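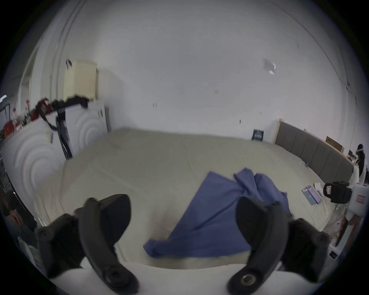 Can a Machine Do It Yet? Laundry, Beds, Floors and the Bench

Wovbridge Home & Workshop Tips

Readers write in every few weeks to ask whether it's time to stop folding and wait for the robot. The short answer is no, keep folding. The longer answer depends on the chore, so I've gone through them by room, with the way I do each job by hand until something better comes along.

Floors

Yes, for the most part. A robot vacuum will keep a plain floor in decent shape if you run it often. Mine goes at 2 p.m., when the house is quiet.

Pick up cords, socks and anything with a fringe first. Tuck the ends of curtains up onto the sill. Empty the bin every run if you have a dog, and cut the hair off the brush with a seam ripper, which gets under the strands better than scissors do. Corners and stair treads are still yours. An old paintbrush works well along baseboards.

If your vacuum keeps climbing onto the same chair base and getting stuck, turn the chair upside down on the table before you start it. I spent a month moving the chair to different spots and it found the chair every time.

Washing and drying

Machines have done this for so long that we don't think of them as robots. The part they don't do is before and after: checking pockets, sorting, shaking things out, and getting the load from one machine to the other before it smells.

Shake each piece once as it comes out of the washer. It takes a minute for a full load and saves a good deal of ironing. Button shirts halfway. Close zippers. Turn jeans inside out.

The laundromat in Cadside put in a machine last February that takes in flat towels at one end and gives you folded ones at the other. You have to feed it each towel by the corners, held straight. By the time I've found two corners and pulled the edge tight I'm most of the way to a folded towel. For a motel I can see the point.

Folding

Not yet, at least not at my house. A plate has the same shape every time you pick it up. A cloth dropped on a bed doesn't. It lands in a heap with a corner sticking out somewhere and the other corners underneath, and before you can fold anything you have to work out which part is which. People do this by feel without paying attention. For a machine it's the hard part of the job, and the folding is the easier part that comes after.

You can speed up your own folding by borrowing a few ideas from how a machine has to go about it.

1. Clear a flat space bigger than the item. A made bed is better than a table for anything soft, and it's a good height if you kneel.

2. Find one corner you can see and lift it high. Let the rest hang.

3. Run your other hand down the edge from that corner, lightly, until you reach the next one. Don't dig in the heap for it.

4. Hold both corners, give one shake, and lay the cloth down away from you so the far edge lands first.

5. Smooth from the middle out. Fold in half, then in half again. For hand towels, finish in thirds so they stand up in a drawer.

Small cloths go faster if you flatten the whole pile first and fold afterward. Stack them one on another, all facing the same way, then work down the stack.

Microfiber clings to itself and to a cotton sheet. Fold it on a bare table.

Picking things up

If you want to know how much your fingers do, try a chore with kitchen tongs. Fold a dish towel using one pair in each hand. You'll drop it. You'll also notice that you keep wanting to twist your wrist, and that the tongs can't tell you whether you have one layer or three.

Some of the grippers now used in this kind of work are held in a person's hands, one on each side, and the person does the chore with them. I like that approach. Anyone who has folded laundry for years knows things about it that would be hard to write down.

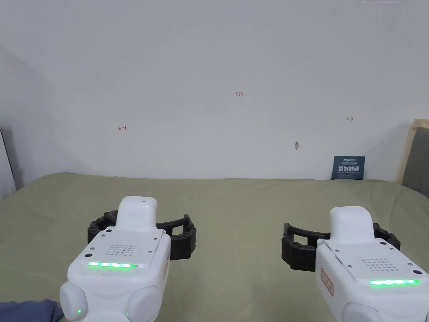
Hand-held grippers, left and right, over a sheet-covered bed.

Curved fingers make sense to me for cloth. Straight tongs pinch one spot and the fabric swings around it. If you use a reacher to get laundry out of a deep washer, choose one with wide, soft tips, and grab a fold of the fabric rather than an edge. Wrap a rubber band around each tip if it slips. My reacher came from the hardware store in Julville and the rubber bands have lasted longer than the trigger spring.

Making the bed

No. A bed is the same folding problem with furniture around it. A fitted sheet has to be stretched and held at one corner while you walk to the next, and the headboard is in the way.

Start at the head, at the corner farthest from the door, and go to the diagonal corner next. The last two will pull on without the first one popping off. If it pops off anyway, the sheet is too shallow for the mattress, and no method will fix that. Buy a deeper one or use sheet clips.

For wrinkles, mist the sheet with plain water after it's on and smooth it with your forearm. Leave it open for up to 3 hours if you were heavy with the bottle.

A bed that stands against the wall should be pulled out a hand's width before you start. Mine is on felt pads. The pads need replacing when they get gritty or they'll scratch the floor.

Dishes

Half. The dishwasher is fine. Loading and unloading it is not something I'd trust to a machine with my plates, though the videos get better every year. Unload the bottom rack first so the top doesn't drip on it. Keep silverware handles down, knives excepted.

The workshop

Shops are further along than houses, for a plain reason: the parts show up in the same place and the same shape. I used to do small-batch finishing for Montecinos, where we made drawer pulls in runs of 1000. An arm did the loading on the long runs. For a batch of 181 we did it by hand, since setting up the arm took most of a morning.

That's a fair way to look at your own bench. If you're drilling the same hole all day, build a jig. If you're doing six, mark them with an awl and get on with it.

Things around the bench that I still do by hand and expect to keep doing:

Sorting mixed screws. Pour them onto a cookie sheet, drag out the longest with a magnet wrapped in a sandwich bag, then turn the bag inside out over the jar.

Wiping down. Keep shop rags separate from house rags. Oily ones get spread flat outdoors to dry, never balled up in a can.

Coiling cords. Over, then under, so the cord doesn't twist. Tie with a strip of old inner tube.

Sweeping. A robot vacuum does badly with metal chips and I wouldn't put one in the shop.

What to buy now

If you have money set aside for a household robot, I'd spend it on a second laundry basket and a good lamp over the place where you fold. Dark socks are much easier to match under a bright light – I was pairing navy with black for years.

A folding board is worth having if you do a lot of T-shirts. You can cut one from a cardboard box: two side panels and a center panel as wide as the finished shirt, joined with wide tape. Leave a gap the thickness of the cardboard at each joint or it won't swing.

Send questions in by Thursday if you'd like them in the next set of tips. Several people have asked about window-cleaning robots. I have one on loan and it has done the kitchen window so far, apart from the corners.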